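Scrutiny on a shoestring – my notes for the councillors' evening, March 21, 2024

Slide one, say hello, thank Bellano for lending us the room. 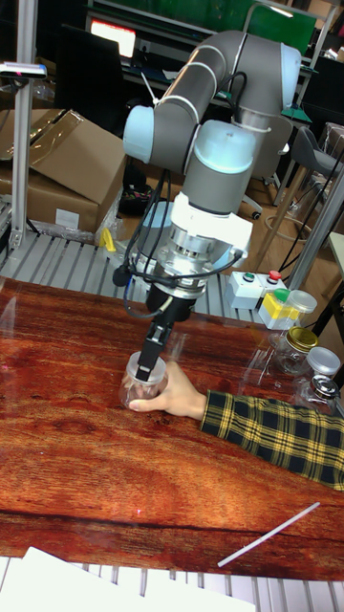 Right, start with the policing inquiry, as that's what most of you have asked me about. Skarkska council had a protest outside the town hall in August, the police cleared the square, and by the next morning everyone wanted to know who'd given the order. Fair question! It took us 11 meetings to get a straight answer – and I chaired 8 of them, so blame me for the biscuits.

(Pause. Ask who's sat on an inquiry before.)

What I'd do differently: ask for the radio logs on day one. We waited 60 days, and then got 1205 pages in one go, in no order at all. Everett Whitlock read the lot over a bank holiday and I still owe him a pint.

Then the Bukov question. They held theirs behind closed doors, and I can see why (witnesses do talk more freely), but people there still don't trust the report. I'd keep the doors open and let anyone who's nervous send a written statement.

Skip the bit on legal costs if we're running late. Vlad has the handout with the standing orders on it.

Questions – take the back row first, they never get a go.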